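**February, notebook, chat client rollout - third go at the sign-in problem**

Carrying on from Carmela's page. Short version for anyone who only reads the top: the contact list in Hastusico now loads on every machine in the test group, the presence dots are right, and I have a cause I believe in. Very pleased!

What we knew this morning. Users log in to the desktop client fine, calls work, chat works, and then the contact pane says "Fetching contacts" for ever. Restarting the client does nothing. Restarting the PC fixes it for a while, which is the bit that kept sending us down the wrong road, as we took it for a memory problem.

Started by turning on verbose logging (Settings > Advanced > hold Shift while clicking Diagnostics, otherwise the option is hidden). The log rolls over at 4,000 lines, so you have to be quick. Reproduced it on my second attempt and got this just before the hang:

 dir: token ok, age 0
 dir: handoff to Rollgate
 dir: 401, retry in 17
 dir: 401, retry in 17

So the client has a good token, hands it to Rollgate (our sign-in proxy), and Rollgate turns it down. The client then waits 17 seconds and sends the very same token again. It never asks for a new one. Lovely clear log once you catch it - I wish I had done this first instead of reinstalling things. 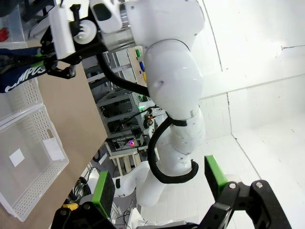 Next question was why Rollgate says no to a token that's brand new. My first guess was the clock. I checked the time on the PC, on the proxy and on the directory server, and all three agreed, so that's ruled out. Second guess was something physical between the desk and the switch, and I did go round looking at leads. Swapped my own patch lead for a new one, same 401. Put the old one back. Then I ran the client over the guest wireless and got the same 401 again, so the network is off the list too and I can stop crawling under desks.

Margit had the good idea. She asked whether the account name in the token matched the account name in the directory letter for letter. It doesn't! The client sends whatever the user typed in the login box. The directory stores it in lower case. Rollgate compares the two without changing either, so "MBrekke" and "mbrekke" are two different people as far as it's concerned. Chat and calls don't go through that comparison, hence the half-working client.

And the reboot effect makes sense now as well. After a reboot Windows passes the name through itself, in lower case, and the client uses that until the first time it locks and the user types it by hand. I tested this by locking the screen and signing back in with capitals. Contacts gone. Signed out, all lower case, contacts back. Did it over and over and it behaved the same way every time. I can't tell you how satisfying it is to be able to break something on purpose.

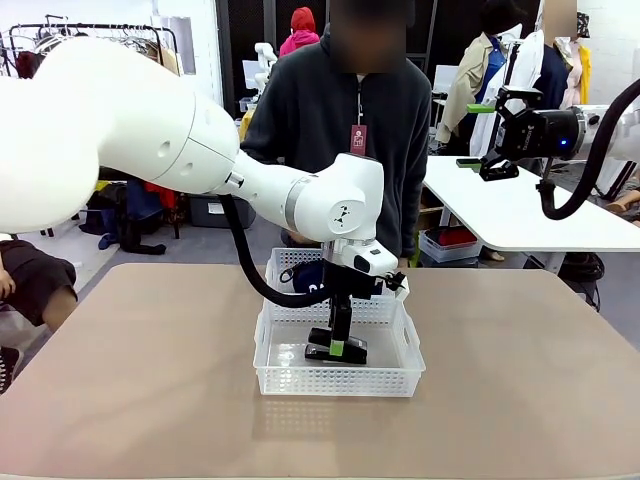 The fix is one line in the Rollgate config, under the directory section:

 match_names = fold

It was set to `exact`, which is the default. Needs a reload, not a restart, so nobody gets thrown off a call. After the reload I signed in with the silliest mix of capitals I could manage and got the full contact list before I had let go of the mouse.

Things I noticed on the way, not fixed:

- The client should ask for a new token after a 401. Reported to the vendor with the log attached.
- Accounts with an accent in the name. We have 2 of these in the test group and both are fine with `fold`, but the test group is tiny. Carmela, could you make a dummy account called Tăng on the staging directory and try it there, typed with and without the accent? I'd expect the version without to fail, and I think it should.
- The Akia headset plug-in writes to the same log and fills it with battery messages. Turn the plug-in off before you try to catch anything, or you'll lose the lines you want.
- The search box in the contact pane stops at 200 results with no message. Not a fault as such, but somebody is going to report a missing colleague sooner or later.

Margit has put the config change on staging too, so both match. The old file is saved next to the new one with `.before-fold` on the end. If you need to go back, copy it over and run the reload again.

Still want to know whether the phone app sends the name as typed. I haven't got it on my handset yet, Margit has it on hers and will try after lunch with verbose logging on. Results to go on the next page.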